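The crumbs on the stairs

Opinion

For as long as I have worked at Drakgate there has been a rota on the kitchen door, and for as long as there has been a rota, people have lied on it. You put a tick next to your name and the tick meant that at some point in the week you had looked at the floor with concern. Seventy of us share the building. The floor, I can report, was never swept seventy times by anybody's reckoning, and it was Sena Aryee who swept it, usually at six in the evening with her coat already on.

The rota came down in October. Sweeping on our level is now done by a pair of arms that the facilities people call Dulel, after the project that pays for it, and which everyone else calls "it", as in "is it in there?" and "has it finished?" I have been asked to be excited, and I've tried.

My first impression was of a very well-equipped person who has been told to tidy up before they can go out. The arms are silver and glossy and look as if they ought to be building something expensive. What they have been given is our rubbish.
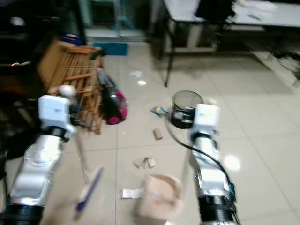

Wrapper, cardboard tube, crumpled paper: the day's work at Drakgate.

I stayed late to watch, which I suppose makes me part of the problem, as I've never once stayed late to sweep. Sweeping is dull to do and oddly gripping to watch someone else do. The broom goes out, thinks about it, comes back. A wrapper is approached with the sort of care I would keep for a sleeping dog. I ate a biscuit and caught the crumbs in my hand, a thing I had not done since my mother last visited.

And there, I think, is the first real change, and it's one that the Dulel leaflet doesn't mention. People have become tidier in front of it and messier behind its back. When it was Sena's broom, you dropped a bit of paper and felt bad, because you would have to look her in the eye over the kettle. You don't have to look a dustpan in the eye. I have heard grown adults say "leave it, that's what it's for" about things they were standing on.

The second change is about who knows what. Sena knew that the far end by the glass door got gritty when it rained and that the mat wanted lifting, and she knew who was having a bad week from what was in the bin. She never wrote any of it down. She was never asked to, it being nobody's idea of knowledge. Now she is being asked, in a meeting room, by a pleasant young man with a form. She has been paid for those hours too. She was not paid for the sweeping, and I'd like somebody above me to sit with that for a minute.

I don't want to be the colleague who mourns the broom. I've read plenty of columns in which the loss of a rotten chore is treated like the closing of a cathedral, and they are always by people who did not do the chore. Sena doesn't miss it. She catches the earlier bus. Asked whether she felt replaced, she said she had felt replaceable for years and it was nice to have it confirmed by something with a proper budget.

My complaint is smaller. We had a problem, namely that 70 people would not share one small job fairly, and we have solved the part of it with the dirt in it. The unfairness has gone off to look for other work. I believe it's currently in the dishwasher. It was certainly in the room when we drew up a list of who resets the arms if they stop, who empties the bin afterwards and who picks up the chairs. There are 7 names on that list. Guess whose is first.
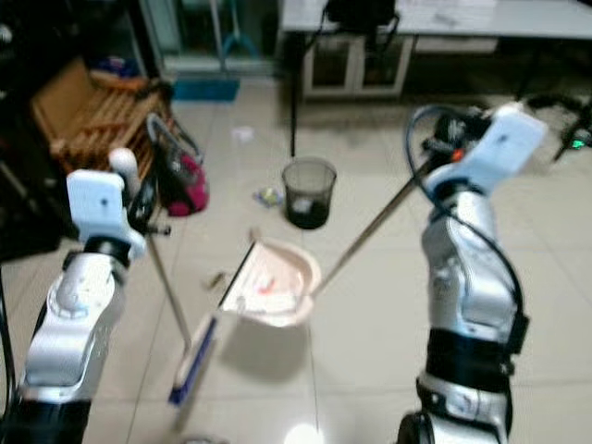
Maarten Boersma read a draft of this and told me I was being soft on us and hard on the arms. In his view the old rota was never about the floor at all, it was a way for the building to pretend it had no cleaners' bill, and if a machine makes the cost show up on a spreadsheet where the managers at Barbu can see it, then he's for the machine. He also said that I still owe the kitchen eleven ticks.

He has a point about the spreadsheet. A person who stays behind with her coat on costs nothing, on paper, and so there was never a line to argue over. Now there is a line. Somebody at Barbu has already queried it, and suggested — I have seen the email — that perhaps staff could be encouraged to sweep up after themselves, possibly with some kind of rota.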